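From: Arlindo Quintana
To: silcombe-workshop list
Subject: Re: [silcombe-workshop] Arm project, wrist view and the business with the tray

On a September evening, shortly after tea, Laltel wrote:

> Arlindo, I've read your last three messages and I still can't tell whether
> you have a robot or a very long description of one. Two questions.
>
> First, why are you spending your evenings in a simulator when there is a
> perfectly good bench at Silcombe with a perfectly good arm bolted to it?
> You've paid your subs. Come and break it in person like the rest of us.
>
> Second, you said the wrist camera "sees enough". Enough for what? When I
> did the bottle sorter I put the camera too close to the jaws and spent a
> month looking at my own fingers. If you're copying the Widmer bracket,
> don't. It was drawn by someone who had never needed to see anything.
>
> Also, whoever has the 14 mm spanner, it is not yours.
>
> Laltel

Fair questions, in a fair tone, for you.

On the first: I did come and break it in person. That was July. The arm drove the left finger into the bench at a speed I'd describe as keen, sheared the printed coupler and took a bite out of the worktop that some of you have been kind enough to point out to visitors. Couplers take me most of a night to print and the simulated ones grow back for nothing. I'd like to do my stupid things in there for a while.

The sim side is called Jokeo, for reasons that made sense at the time. It's my own mess of scripts on top of a free physics engine, and it runs on the old desktop under the stairs. I've got the arm model in, with joint limits I measured with a protractor and then argued with. The gripper is the plain parallel sort, two tapered fingers on a wide bar, same as the one on the bench less the electrical tape. A run is 2000 steps, and if it hasn't managed to do anything sensible by then it gets put back at the start and we all pretend it didn't happen.

The job, for those who joined late or have been deleting these unread: pick up small parts from the work surface and put them in the tray. That's all. I'm told toddlers can do it.

So far I've done 208 runs with the scripted version, where I tell the arm exactly where the part is. It does well at that, as you'd hope, though it does sometimes nudge the tray along with its elbow on the way back and then drop the part very accurately where the tray used to be. I've pinned the tray down for now. Yes, I know. I'll unpin it when I can bear to.

The camera version is another matter. In that one the arm gets only what the wrist camera gives it, and has to work out the rest. It has found the part on some 30 occasions, and I'd not like to swear to what it thought it was doing on a few of those. It has a strong preference for the corners. I've had it reach with great confidence for a shadow, so I turned the shadows off, and then it reached for where the shadow would have been.

On the second question, I hadn't copied the Widmer bracket but I had, I'm afraid, looked at it and been influenced. The camera was originally so low that the jaws filled most of the picture and I could see roughly a biscuit's worth of table. I've since moved it up and back along the wrist, and tipped it forward a touch. You still see the fingers, and I want you to, because the thing needs to know where they are when they close. Have a look and tell me if you'd go further. This is with the jaws open and nothing between them:

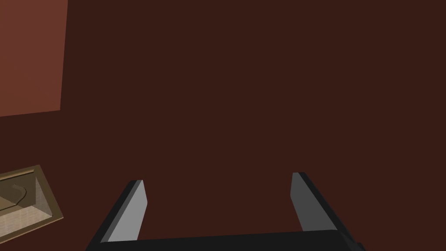 Jokeo, wrist view, jaws open. Tray at left.

You'll notice there's a lot of brown. I chose one flat colour for the surface so I'd have one less thing to blame, and I now think that was a mistake. With no grain or marks on it, most of the right-hand side looks the same wherever the arm happens to be, and I suspect that's half of why it wanders. I'm going to try a speckled surface next, then something like the real bench top, bite included.

The tray only just gets in at the side. I could bring it further in, but then it's in the way of the fingers on the approach, and we've covered what happens with elbows. Views welcome. If anyone has a second camera looking down from a post and it helped, I'd like to hear how high you put it and whether you kept walking into it.

Other bits:

I need two printed finger blanks in the tougher filament, if someone has the end of a reel. I'll swap for bearings.

The scripts are on the shared drive in the folder called "arm_new". Please ignore "arm_new2", it's older.

I do have the 14 mm spanner. It was in my coat. I'll hang it back up when I'm next in, and I'd be grateful if the matter could rest there.

Arlindo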